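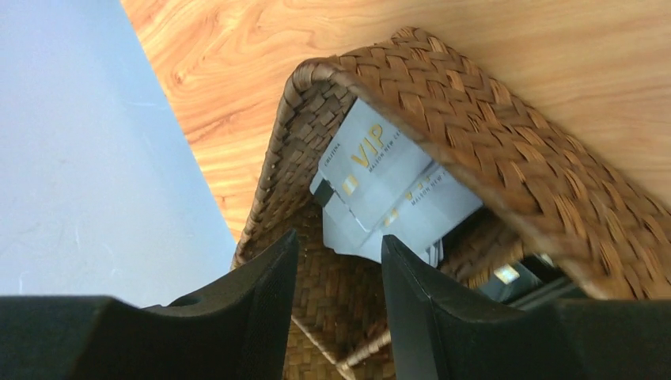

April is when most of us take the heavy blankets off the bed and wonder where to put them until autumn. The usual answer is the top of the wardrobe, in whatever bag is to hand, and that's how a lot of good wool gets ruined. Throws you still reach for in the evening don't need putting away and can live in an open basket. A braided brown one like this, with a thick rounded rim, does the job, but run your hand over the weave first. Small frayed ends on the inside will pull at a loose knit. Lining it with an old pillowcase sorts that out. Everything else, meaning the blankets you won't touch until the clocks go back, wants more care.

Start by cleaning them. Moths go for wool that has skin, hair or food on it, and a blanket that looks fine may have a winter's worth of all of them. Take it outside, shake it hard and brush both sides with a clothes brush. If it's marked, or has been on the bed all season, wash it. Check the label before you do anything else. Plenty of 100 per cent wool blankets can go in a machine on the wool cycle with a wool detergent, though some can't, and older ones often have no label at all. Wash those by hand in cool water or take them to a cleaner. Leave out fabric softener.

Drying takes longer than people expect. Press the water out in a towel, don't wring, and lay the blanket flat over a clothes horse with the bars spread wide. Turn it morning and evening. Our Kisham double took two days in a spare room with the window open. It must be dry right through, including the bound edge, where the damp stays longest. A blanket folded away slightly damp will smell of it in October and may have mildew in the folds.

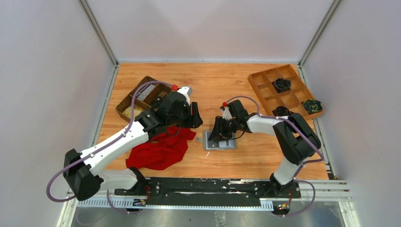
Can I keep wool blankets in a vacuum bag?
For a few weeks, if you're moving house or short of room, they'll come to little harm. We wouldn't leave them in one all summer. Wool that is pressed flat for months can lose some of its loft and come out with hard creases, and any damp left in it has nowhere to go.

Cotton storage bags with a zip are better. The zip matters more than the fabric, as moths will find a gap in a drawstring. A clean duvet cover works too if you button it, fold the open end under twice and put the weight of the blanket on the fold. Roll the blanket if you can and fold it if you can't. Rochelle Trevaskis, who looks after returns and repairs here, asks people to refold theirs once over the summer so that the crease falls in a different place. She sees a lot of blankets worn thin along one line.

Cedar and lavender are pleasant and may put moths off for a while, but they won't kill eggs that are already there. If you've had moths before, put the blanket in a sealed plastic bag and freeze it for two weeks, then let it come back to room temperature before you open the bag. A small chest freezer will take a single. A king size is a squeeze. 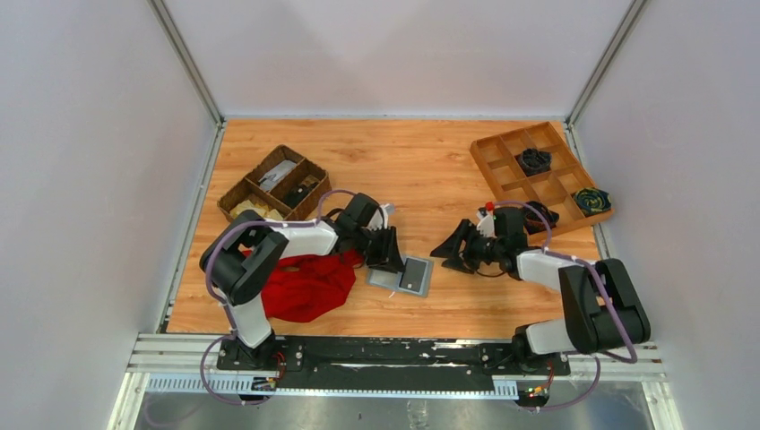 Photo: Joonas Honkanen / Lahtinen

Last month we asked readers where their winter bedding goes, and 368 of you wrote back. Under the bed was the most common answer, followed by the loft. Under the bed is fine if you vacuum there - most moth trouble starts in the dust at the edge of a carpet. Lofts are harder. They get very hot in July and damp by November, and we'd only use one for synthetic duvets in a lidded box.

Wafula Kaijage wrote to say he keeps his in an empty suitcase, which we think is a good use of a suitcase, provided it gets aired first.

The Fistis storage bags are back in stock in single and double. The king size is due in about six weeks. Repairs to bound edges can be left at the counter until the end of the month, and please pin a note to the blanket with your name and phone number.

Recent items
Choosing a summer duvet
Eruretti linen: what has changed in the new weave
Joonas Partanen on mending a torn sheet
When to replace a pillow
Reader's letter: Kwan-ho Tsao on sharing a bed with two quilts

Contact us | Unsubscribe | © Lahtinen Bedding | Back to top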